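Keeping the canon straight: a continuity editor on tie-in fiction

Most readers of tie-in novels never see the continuity file. For the Skemis books, the prose spin-offs of the long-running animated space serial, it is a single document of 2705 entries, and every manuscript is checked against it before copy-editing begins. The editor in charge of it agreed to talk on condition that the conversation stayed with the books and left the staff out of it.

The working day starts at the kitchen table, with the manuscript on one side and the file on the other. "I read each draft 2 times," the editor says. "The first pass is for dates and places. The second is for what a character knows at that point in the series. The second pass finds more."
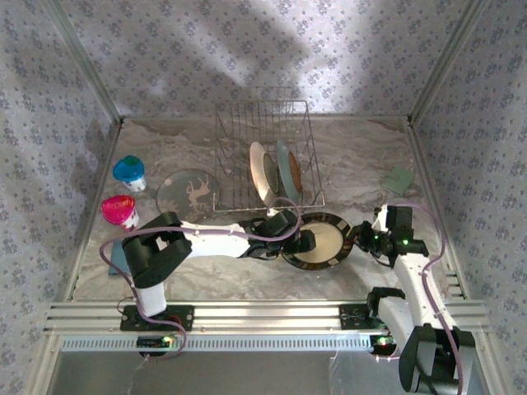

Plates in the rack, and a deer on the grey one on the floor.

Knowledge errors are the commonest fault. In the draft of Ghoneim, the third novel, the heroine refers in chapter four to the loss of the Virnville garrison. On screen she hears of it a full season later. The author had watched the episodes in production order, and broadcast order is the one that counts. The line was cut and the chapter lost a paragraph.

"Authors tend to be good on ships and weapons," the editor says. "They look those up. They don't look up whether two people have met."

Each entry in the file carries a source, an episode reference and a grade. Grade one is anything spoken or shown on screen. Grade two is anything in a published novel. Grade three covers production notes, which may be overruled without asking. A novel can add to grade one but cannot alter it, so the books spend much of their length in the gaps between seasons.

The longest gap is the Piltier exile, which the series covers in a single line of dialogue. Ghoneim gives it most of its middle section. The editor approved it with few changes, though the travel times had to be reworked. "The draft had her crossing to Piltier overnight. The series puts that at nine days. We moved the arrival back and let the letter reach her on the ship."

The result reads slowly in places, and reviews have said so.

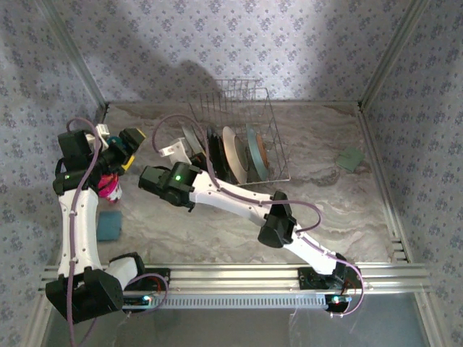

Marguerite, in a reader's letter to the publisher, argued that the exile chapters were the only part of the series to treat the heroine as an adult, and asked why the screen version had never gone back to them. The editor has no answer to the second point. Scripts are handled by a different department, and the traffic between the two is mostly one way.

Does a strict file make for dull books? The editor thinks the risk lies elsewhere. "A file of 1000 entries that people use is better than a large one they ignore. I would like to remove 100 of ours tomorrow. There is an entry for the colour of a door."

Work has begun on the fourth novel, with the manuscript due in September. It is set before the first episode, where grade one material is thin, and the editor expects most queries to concern names and ranks. The outline already has one character holding a commission two years too early - that note has gone back to the author, and the reply is still awaited.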